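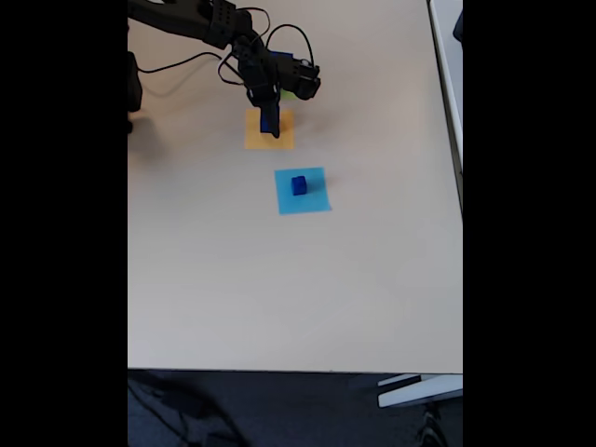
Hala Chamoun told me I should come after four, when the painters have gone home and the members sit down to talk. Without the talking, she said, an art center is only walls with a nail in them.

Travel > Small Towns > Art Spaces
October | By Ieuan Cadwaladr
3 min read

So I came after four. The Weda art center stands behind the old feed store, and its open day was already half finished. I paid nothing to enter, but I bought a raffle ticket, number 78, which did not win.

The front room had the members' show, with 23 works on the walls. Most were landscapes, and I liked best a small watercolor of a flooded road. The price was 200 dollars. I thought about it during two cups of coffee, and then another visitor bought it.

In the back there is a print room with an etching press that the members call Medve. It is heavy and slow, and you must turn the wheel with your whole body. I made one print of a pear. My pear is too dark on the left side, but I was allowed to keep it.

Hala teaches the evening class there. She has 19 students this season, and she would like a second kiln before she takes more – the first one is always full. The members will vote on it in the winter.

I asked about parking, because the street is narrow. Use the lot by the library, and walk through the garden. The gate closes at eight, and I had to go the long way back.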